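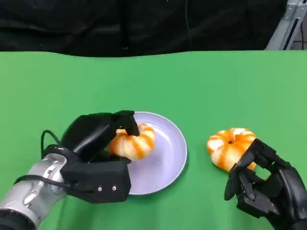 Section 5: Plating the Striped Rings

Now for the fun part! Your Tallari pretend bakery set is unpacked, the table is covered, and you get to play with the food. Plating looks simple, but a round plate and a puffy orange and white ring make a surprisingly lively pair, and small changes in spacing show up right away.

Before you start: wipe the plate with a soft dry cloth. Lavender shows crumbs and lint more than you'd expect.

1. Set the plate in the middle of the green table, with plenty of green showing on all sides.

2. Hold a ring by its outer edge and lower it onto the plate, a little off center.

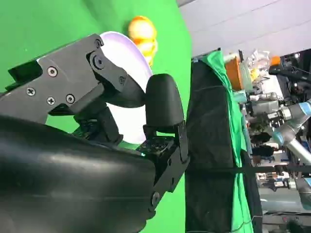

3. Let go gently and check it from low down, at plate height. The orange looks wonderful against the pale rim from there. Turn the ring until you like the stripes.

Note: Sadia Siddiqui, who wrote the Ernham activity cards, likes the widest stripe facing the guest. Try it both ways!

4. To clear, lift the ring straight up and put it back on the green. For the two-ring layout, leave the plate bare and place one ring on each side of it.

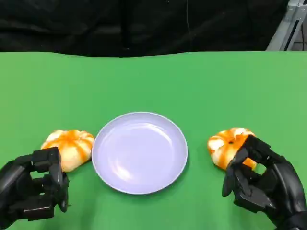 Cautions

Play food only. Do not bite, bake or microwave.

Keep rings at least 7 inches from the table edge.

For the tea layout, see page 56.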